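件名: Re: [Kiterthorpe-ML] 古いデスクトップ、まだ使いますか

2021年6月30日の投稿より引用:
> 実家の整理で、Tetimiaの入った古いデスクトップが出てきました。
> 乗り換え先はProrardが無難でしょうか。それともこのまま
> 使い続けている方、いらっしゃいますか。レシピの登録が
> 1,460件あって、全部打ち直しはさすがにつらいです。

はい、使い続けている派です！ しかも台所の隣の部屋で、ほぼ毎週。

打ち直しはやめておきましょう。私は3月に一度やりかけて、煮物の章の途中で心が折れました（分量の「少々」と「適量」を直し始めたらもうだめです）。Tetimiaの「書き出し」でタブ区切りにすると、材料欄の改行が消えるかわりに件名と手順はきれいに残ります。うちは全部で1,939件、そのうち1,674件はそのままProrardに読み込めました。残りは機種依存文字の入った題名ばかりで、丸数字の「おせち①」とか、あのへんです。

本体のほうは、ふたを開けると緑の基板に黒いケーブルが何本も下りていて、昔のデスクトップだなあという眺めです。
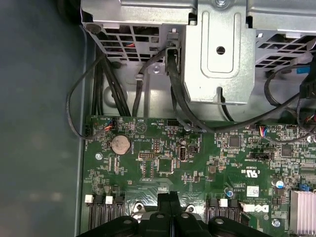

中身だけ吸い出して本体は早く手放したほうがいい、電源が先にだめになるから、というご意見も前にこのMLで読みました。ごもっともです。ごもっともなんですが、印刷の体裁だけはTetimiaが好きなんですよね。カード1枚に材料と手順がぴたっと収まって、冷蔵庫に貼れる大きさで出てくる。Prorardの印刷は余白が広すぎて、うちのマグネットだと下がめくれます。

あと、書き出す前に必ず分類コードの一覧を紙に出しておいてください。移したあとで「07」が汁物だったか酢の物だったか、私は本当にわからなくなりました。控えは2部あると安心です。

保存先は、私は共有フォルダのMararに置いています。家族が外から見られるので、買い物の途中で「みりん足りる？」がなくなりました（なくなってはいないか、減りました）。

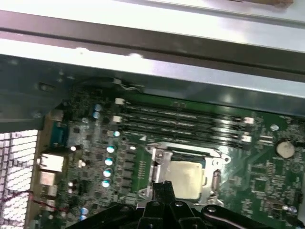 でもMararは検索が弱くて、なすと茄子とナスが別々に出てくるのが困る、と妹にはさんざん言われています。そうなんです。なので題名の後ろに、かっこでひらがなの読みを足すようにしました。地味な作業だけど、テレビを見ながら少しずつやればそのうち終わります。親の字で書かれた古いカードを横に置いてやると、つい読みふけって進みませんが。

本体を残すなら、年に何度かは電源を入れてあげるといいと思います。ついでに時計の日付も見てください。うちのは一度ずれていて、その日に登録した梅シロップがものすごい昔のレシピになっていました。 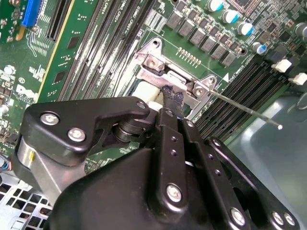

それから材料欄の改行の件、書き出す前に改行を「／」に置き換えておくと、読み込んだあとで戻せます。置換は編集メニューのいちばん下、ちょっとわかりにくい場所です。半角の「/」だと「1/2カップ」まで巻き添えになるので、全角でお願いします。私はやりました。大さじ1/2がぜんぶ2行に割れました。

もし手順の欄まで崩れるようなら、書き出したファイルの最初の数件だけここに貼ってもらえれば、うちのと見比べてみます。あと、差し支えなければおせちの章をぜひ見せてください！ 黒豆の配合、よそのお宅のがずっと気になっているんです。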